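Home Diary Garden Recipes Older entries Contact

Thursday, and the first proper frost of June. The birdbath was solid at seven and the hose wouldn't run until after nine, so I left the broad beans alone and did the pickling instead. I'd been putting it off. The mustard greens Hường Hoàng gave me over the fence had been wilting on the laundry bench for two days, which she says is how long they need before they go in the brine. I think I was close to overdoing it.

Her method is water, salt, a bit of sugar and the greens pushed down under a plate with a jar on top. No vinegar. I wrote the quantities on the back of a rates envelope last winter and have since lost the envelope, so this batch was done by taste. It was saltier than I remember hers being. I added another cup of water and left it there.

Washed up, then drove into Ralleck for the library and the chemist. The library has moved the large print to the back wall, under the heater, and two of the regulars had already claimed the chairs. I took out a history of the inland railways and a crime novel I may have read before. The chemist had my script but not Mum's, so that will be another trip. Petrol was dearer than last week and I only put in enough to get me through to Monday.

On the way home I stopped at the Jusance turn-off to look at the creek. It's still low. There was water in the pool under the bridge and a trickle over the stones, and one white-faced heron standing in it doing nothing. The neighbour upstream says his bore has dropped again. We've had 85 millimetres for the year so far at my gauge, and I've emptied it every morning, so I trust the figure.
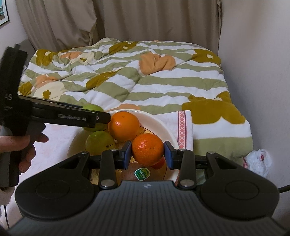

Back by one. Lunch was soup from the freezer, labelled pumpkin, which was pumpkin. I rang Mum afterwards and told her about the script. She wasn't bothered. She wanted to talk about the quilt raffle, because they've sold 1,000 tickets and the hall committee wants to print more, and she thinks people in a town this size have bought all the tickets they're going to. I said I'd take a book of them anyway. She's well, apart from the hip.

The afternoon went on the car. I've been meaning to write down the odometer each time I do the oil, and I did it this time: 2,719 kilometres since the last change, so there was no need to have touched it. I checked the level, wiped the dipstick and shut the bonnet. The left wiper is splitting at the end. I put it on the list.

Split kindling until the light went. The old fence palings are nearly finished and what's left has nails in it. I'll have to start on the fallen wattle, which is still green in the thick parts. Brought in three barrow loads and stacked the dry stuff along the verandah wall, away from the downpipe this year.

Hường came to the back door at half past five to see how the greens were going. She lifted the plate, tasted the brine off a spoon and said, 'More sugar.' I put in more sugar. She stayed for a cup of tea and told me her cousin Đỗ is coming down from Queensland for a fortnight and has never been anywhere cold – he asked her on the phone whether he'd need gloves. She told him to buy them before he left. I've offered the spare doona, the heavy one, and must remember to air it.

She also said the Astix bus is going back to the old timetable, with the late run on Fridays. I'll believe that when it's up on the shelter. They said the same in autumn.

Tea was eggs on toast. Started the railway book and got as far as the surveyors, who spent most of their first season looking for lost horses. The fire was slow to draw – the flue wants cleaning, and I've been saying so since Easter. It's fallen to two degrees outside already, so another frost is likely. I've put a sheet over the lemon and left the laundry tap dripping.

Tomorrow: ring the chemist before going in, wiper blade, doona on the line if there's sun. Broad beans if the ground has softened by lunch.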